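Home Forum Wiki Log in
Filed under: Desktop faults > Won't stay on
Posted by Yoga Lau, May

Drendum office PC keeps switching itself off (ticket 333)
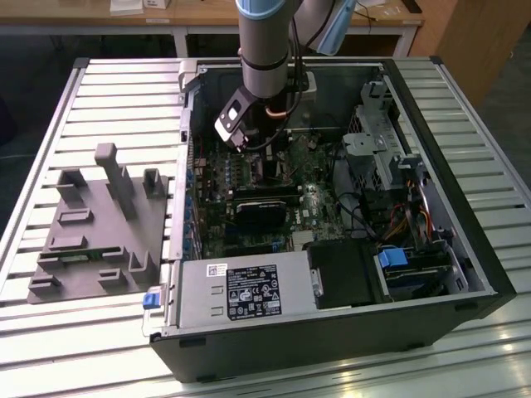
What it was doing

Right, so this is the old Dell from the Drendum front office, the one with all the invoices on it. It starts fine, gets to the login screen, runs for 16 minutes or so if you leave it alone and then just goes off. No blue screen, no warning, nothing in the event log except the usual moan about an unexpected shutdown. Abou Zeid rang twice before lunch asking when they'd get their invoices, so no pressure!

What I tried

1. Different power lead, different wall socket. Same.
2. Took out one stick of memory, then swapped it for the other. Same both times, and the memory test came back clean.
3. Had a look at the temperatures. 48 degrees sitting idle, a bit warm for my liking but hardly shutdown territory.
4. Unplugged everything from the back except keyboard and screen. This time it stayed up for 2 hours - I got quite excited and made a tea.
5. Plugged things back in one by one. Off it went as soon as the label printer was connected.

Where we are now

Ilham Hidayat tried the printer on his laptop and got a power surge message on the USB port, so I'm blaming the printer (or its cable, haven't split those yet). The Prirnex software that came with it is still installed, I'll leave it for now in case they want the same model again.

Spare printer is coming over from Famard. Leaving this open until it's done a full day - will update after.

Status: waiting on parts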